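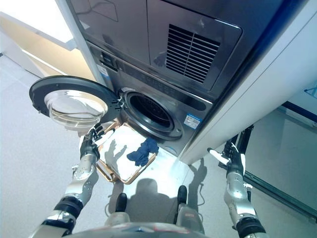

Lavadora con la puerta abierta y cesto inclinado hacia ella.

# Prallusura-Colada

Colección de imágenes y notas sobre el acto de poner una lavadora, desde el cesto hasta el botón. Existen conjuntos de datos más ambiciosos. Este se limita a la ropa, que ya da bastante trabajo.

Versión del 10 de agosto de 2026. Mantiene la ficha Hajnalka Bozsik.

## Contenido

- 2.420 imágenes fijas, en cuatro carpetas: `cesto`, `puerta`, `carga` y `resto`.
- Más de 500 notas de texto en español, escritas a mano y con ortografía desigual.
- `prendas.csv`, con una fila por prenda distinguible. Las prendas no distinguibles van a `bulto`, la categoría más poblada y también la más sincera.

La carpeta `resto` iba a ser provisional. Sigue ahí.

## Vocabulario

Un cesto es un cesto, sea de mimbre o de listones. En julio se propuso separar `cesto`, `canasta` y `canasto`; la discusión ocupó más páginas que las notas y se archivó en `docs/canasto.md`, donde puede leerla quien tenga la tarde libre.

El color se anota con una palabra corriente: blanco, azul marino, gris. Quien escriba «crudo», «marfil» o «hueso» recibirá el archivo de vuelta. Se admite `asoma` para la prenda que cuelga por encima del borde – suele ser la oscura, aunque no hemos hecho estadística.
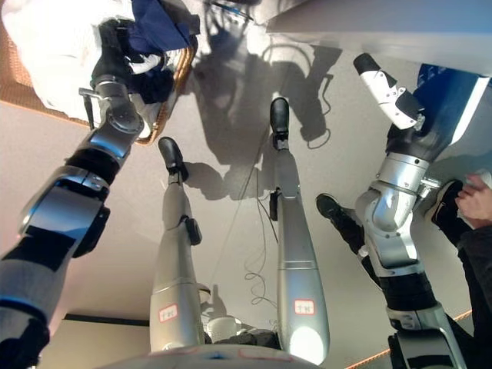
Cesto de mimbre con ropa blanca y una prenda azul marino que asoma.

## Criterios de anotación

1. Se anota la prenda por lo que se ve. Un bulto blanco no es una camisa hasta que enseña el cuello.
2. La puerta tiene tres valores: `abierta`, `cerrada`, `dudosa`. No se aceptan propuestas para `entornada`.
3. El tambor oscuro se marca `interior_no_visible`. Escribir `vacío` exige haberlo visto vacío.
4. Las pegatinas del frontal se marcan como `etiqueta`, sin transcribir la letra pequeña que no se lea.
5. Si el cesto está inclinado, se pone `inclinado`. El ángulo no interesa. 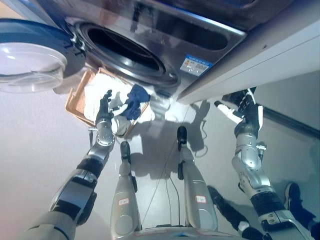
## Limitaciones

Predomina la carga frontal. Las lavadoras de carga superior aparecen poco y mal, y los tendederos quedaron para Draltau, el repositorio hermano, que lleva parado desde que alguien intentó definir «pinza».

Los calcetines están infrarrepresentados. Las parejas de calcetines, más todavía.

No hay información sobre detergente, temperatura ni programa. Este conjunto no sirve para saber si algo encoge; para eso hay que lavarlo.

## Uso

Descomprimir y leer antes `LEEME_PRIMERO.txt`, que es más corto que esta página. Las imágenes de `puerta` incluyen 600 reservadas para validación, listadas en `val.txt`. Conviene no mezclarlas con las demás, como ya hicimos nosotros una vez.

Las correcciones se envían con el nombre del archivo y la etiqueta propuesta. Los mensajes que solo digan «esto está mal» se agradecen y se pierden.

Relacionados

- Hesta: notas sobre doblado de toallas
- Szekeres: armarios y cajones, versión 4
- Draltau: tendederos (en pausa)
- Prallusura-Colada: historial de cambios de julio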